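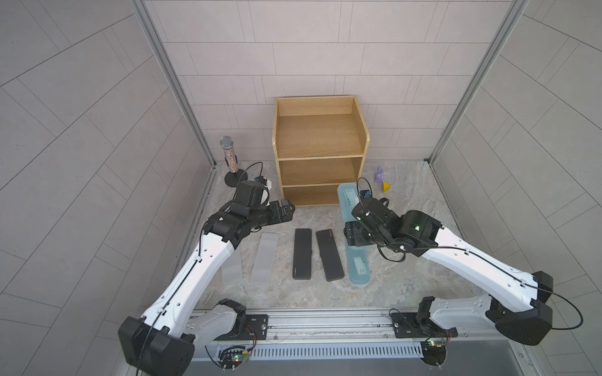 Aug 29, 2025
By Paora Hoani

Reorganizing the Small Supplies

Readers of this journal will recall that the month of July was given over to the large furniture and the paper files. The present entry concerns the small supplies, meaning the pens, blades, clips, erasers, measuring tools and spare leads that had collected in three desk drawers and one biscuit tin since the move to Mondville. The work was completed this week. A record of it is set down for my own reference and for the several correspondents who have asked about the shelf unit.

The unit is the Tastberg, in the light oak-grain finish. It has an open box compartment at the top with raised sides, and two open shelves beneath. It was purchased secondhand from Erasto Muriithi, who had used it in his hallway for keys and mail and who delivered it himself, with the original instruction sheet. One fitting had worked loose and was tightened before the unit was put to use. No other repair was necessary.

An open unit was selected after some thought. The drawers had failed for the simple reason that their contents could not be seen. On emptying them I found 24 identical black fineliners, purchased over a period of years under the impression that there were none in the house. Most still write. I also found a quantity of keys belonging to the former address, which have been returned.

Sorting was carried out over two evenings. All items were removed and grouped on a sheet, and anything dried out or broken was discarded at that stage. The remaining items came to 137, excluding staples. The count was taken so that the supplies could be matched to the available cases, and I would not otherwise recommend it. There is also a box of 3000 staples, nearly full, which fits none of the staplers I own. It has been offered to the Makori reading room down the street and will be collected next week.

The cases themselves were already in my possession, with the exception of one that Erasto included with the unit. They are plastic, long and fairly flat. It was decided to keep them in their present variety and to purchase nothing to match. A uniform set was considered, and Jorik offers one in its current catalog, but the price was not justified when serviceable cases were at hand.

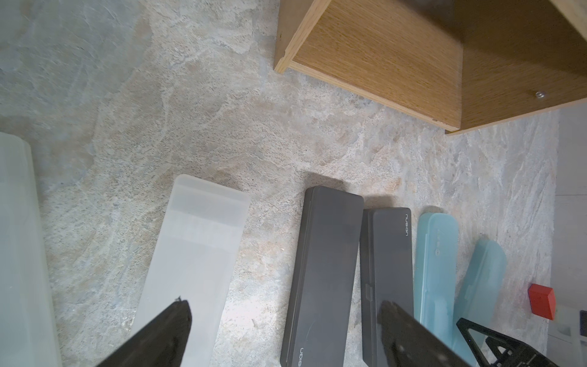
Assignments were made by color, as color can be read from across the room and a written label cannot. Drawing supplies, which are used daily, were given the dark gray cases. These two are similar in size and both carry the small "nusign" name, so a further distinction was needed. Graphite is kept in the one and ink in the other, and a dot of paint will be applied to the ink case when I have settled on a shade. The pale aqua cases are slimmer than the gray and have been reserved for narrow articles: refills, leads, fine brushes and the thin steel ruler. The frosted white ones received the remaining household items, including the scissors, glue sticks and tape.

Placement on the unit was determined by frequency of use. The gray cases are assigned to the upper shelf, where they may be taken out with one hand while seated. The aqua cases share that shelf, to the right. The white cases go on the lower shelf with their rounded ends facing outward. Stacking was tried and abandoned on the first evening, as the case required was invariably at the bottom of the stack.

The box compartment at the top presented the only real difficulty. Its open form invites loose articles, and within an hour of the first trial it had received a receipt, a charger and half a packet of mints. It has now been designated for work in progress only, and its contents are to be cleared on the last day of the month. Whether this provision will be observed remains to be seen. I have made similar provisions before concerning the kitchen windowsill.

A few practical notes may be of use to those undertaking the same work:

Wipe the cases inside and out before filling them. Graphite dust travels, and it had reached the glue.

Fill each case to no more than three quarters. A lid that must be pressed down will be left open.

Set aside a place for articles of uncertain purpose. Mine is an envelope, which presently contains a plastic hook, a hinge pin and a small brass object that Erasto believes to be part of a lamp.

Measure the shelf depth before assigning the longest case. I did not, and the arrangement of the lower shelf had to be revised accordingly.

The emptied drawers have been lined and are closed to supplies for the time being. The top one will take the correspondence now lying on the dining table, which is the next matter to be addressed. Inquiries about the Tastberg may be sent to the usual address, although I regret that the instruction sheet cannot be lent out, as it is the only copy and has a coffee stain over step four.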